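Re: [grippers] left/right mismatch on soft goods
From: Jarlath Mulcahy
Date: 9/4/23
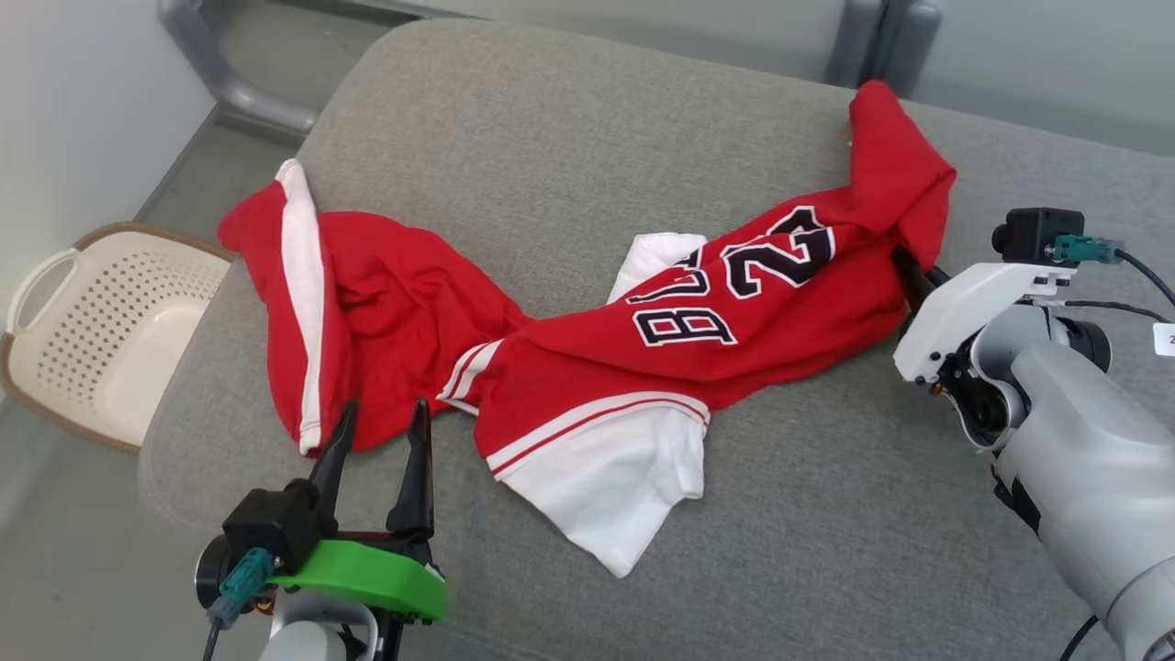 1. Setup

Red jersey over a white T-shirt on the sofa cushion. Right fingertips at the right edge of the jersey, left gripper still open. Jarnon controller on both arms, firmware 859.

2. Reply to the Grenddale thread

> On the April build we saw the second layer come up with the
> first in 3 of 10 picks. Did you change finger force or only
> approach height?

Approach height only. Force stays at setpoint 696 on both sides. I want the Karngate fingers tried at the same setpoint before anyone touches the force table.

3. Open items

- Wrist camera exposure on dark print against red. Still on auto.
- Cable slack at the right wrist, full roll.
- Log format: please keep left and right in separate files.

Jarlath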